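Randa box only records half of each programme, is it the drive?
Last updated: April

Yamuna Poduval
Hi all, I've got a Randa set-top box (the older one with the silver front) and I mostly use it for recording things off the aerial while I'm at work. For the past couple of weeks every recording stops after 34 minutes. Not roughly, exactly 34, every time! Live telly is fine and so is the catch-up side. The storage page says the drive is 92 per cent full, but I'd have thought that still leaves room for a film? I've switched it off at the wall and swapped the aerial lead, no change. I've got error 3278 in the log a few times and can't find it in the booklet. Any ideas before I go and buy a new one?

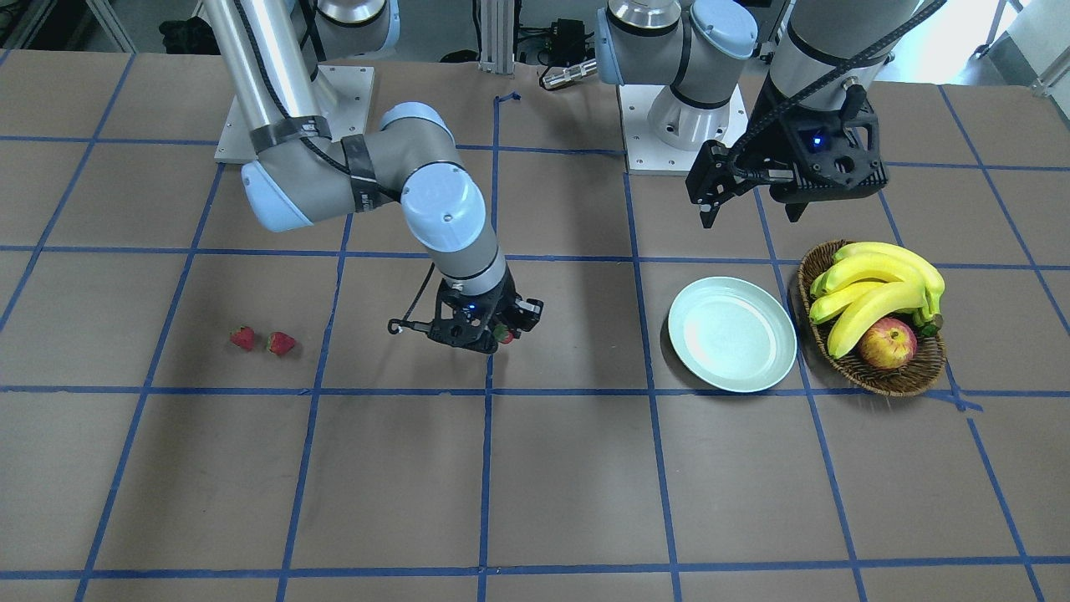
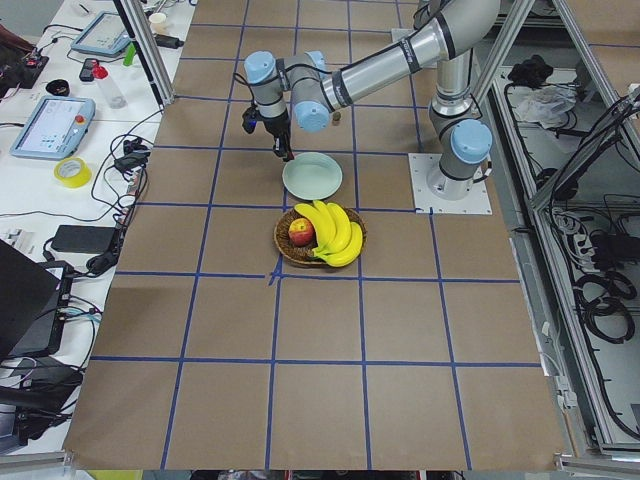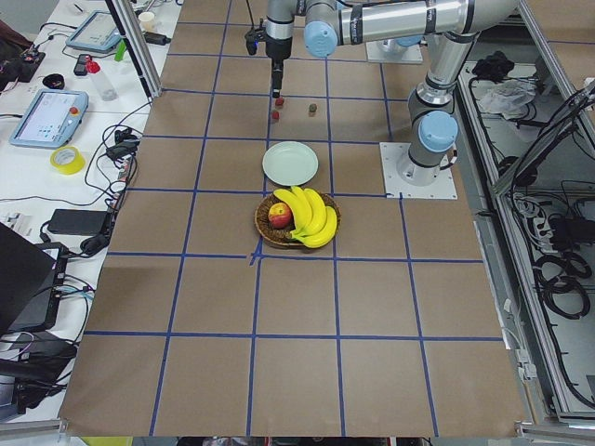
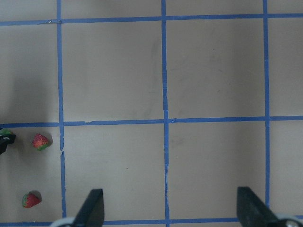 vavetti_fan
get a Vavetti, never had a problem with mine

Chandrasekhar Joseph
Don't buy anything yet! I had the same on my Clurlow, and inside it's much the same box. It keeps a chunk of the drive back for pausing live telly, so 92 is fuller than it sounds (mine gave up completely at 97). Go into Settings, then Storage, and turn the pause buffer down to the smallest one. Then delete a few old films and do a full restart from the menu, as pulling the plug doesn't clear it. I don't know your error number I'm afraid, but mine stopped logging errors once I'd made some space. If it still cuts out after that, try a short recording to a USB stick, I used a cheap Bhat one. If that records all the way through then I'd blame the drive, and you can swap those yourself with a small screwdriver and a bit of patience.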